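**Fotari Table Linen Set by Ritwood**

The Fotari set is made for families who eat at the table every day and do not want to iron every day. It includes one tablecloth and a set of 5 napkins, all in the same washed cotton. The cloth is soft from the first use, and the color stays calm after many washes — we recommend 38 degrees or less.

Our Dadon color family was chosen to go well with dishes that already have a strong pattern, for example fruit or flowers.

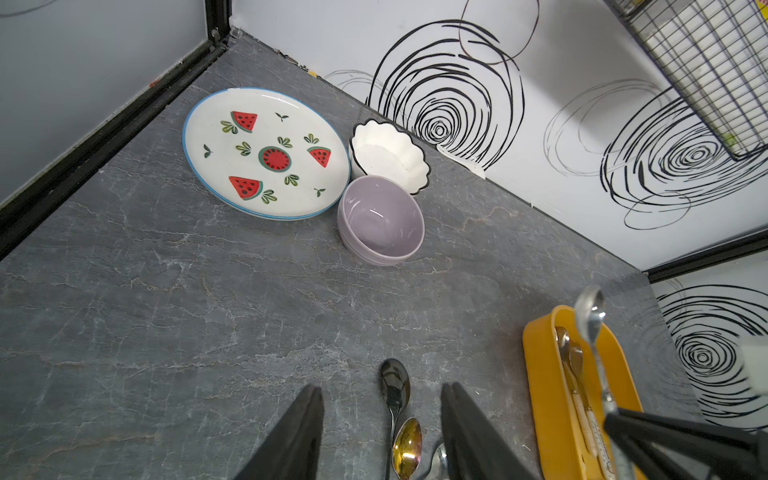
*Plate with watermelon pattern. Tableware is not included.*

**Details**

- Material: 100% cotton
- Napkin size: 38 x 38 cm
- Item number: 915
- Colors: Dadon Sand, Dadon Moss

The hem is sewn twice, and the corners are folded by hand at our Baluyot workshop. Small differences in the fold are normal.
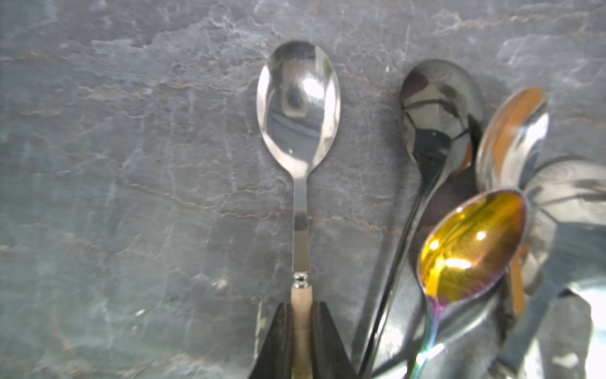 Please wash the set once before the first use, with similar colors and without bleach. Oil spots should be treated the same evening with a little dish soap. Dry it flat or on a line — the tumble dryer can make the cloth shorter.

Extra napkins can be ordered one by one from August.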